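Progress report to the Fenero fund, July
Hand-held gripper station, Kistholm workshop
Prepared by Thibault Guérin

This has been our best stretch since the grant started, and I'm glad to be writing this one! When I last reported, the hand-held gripper pair was working for short runs and then losing track of itself. Fouad Bensaid and I spent most of the period on setup and upkeep, and the pair now gets through a full morning of appliance work without anyone stopping to fiddle with it.

Marker cubes

Most of our lost tracking came down to the cubes. The old mounts had a little play in them, so a cube could turn very slightly on its gripper while the software went on trusting the old position. Fouad redrew the mount with a deeper seat and a second screw, and we printed a set in the Dovden shop over one long evening. We also switched to a matte print for the faces (the glossy sheets caught the ceiling lights badly). Of 151 recordings made with the new mounts, 18 had to be thrown out. With the old ones we were losing far more than that, and Fouad had begun keeping a list titled "guess which cube."

Calibration

Calibration used to be a whole-afternoon job. Now each gripper is closed fully, opened fully, closed again, and then held in front of the camera at four angles while the software checks the cube against the fingers. The routine takes 28 minutes for the pair, including writing it up in the log. We do it at the start of every working day and again after any knock or change of fingers. I'd love to get it shorter still, and I think we can, but I don't want to skip the open-and-close step. It has caught a sticking slide twice.

Appliance tasks

Door work was promised for this period and we are well into it. Round doors are great fun to work on because the hand has to follow a curve the whole way, and any slack in the fingers shows up at once in the recording. 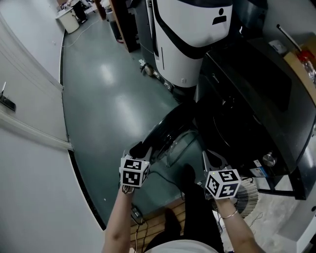 Both grippers in use at the black appliance, with its round door open.

We still have trouble when one cube passes in front of the other. The software recovers, but it takes a moment and leaves a gap in the track. Fouad's idea is to tilt the left cube a few degrees outward, and a trial mount is already drawn.

Upkeep

Finger pads are checked every morning and replaced after 100 recordings, whether or not they look worn. Slides get a wipe and a drop of light oil at the end of the week. Cables were the weak spot: two connectors failed in the same month, both at the wrist end. We have added strain relief there and ordered spares from Malhotra, who supplied the first batch and were very quick about it.

Spending

We are on budget. Printing cost less than planned, and we would like to move the difference to cables and a second set of slides. Please let me know if that needs a form.

Next period

The tilted mount gets tested first. After that come knobs, which need a steadier pinch than doors do, and a proper written guide so that someone new at Kistholm can calibrate the pair without Fouad or me in the room. A draft is half done and I'll send it along with the next report. You are very welcome to come and try the grippers yourselves, any morning after 10.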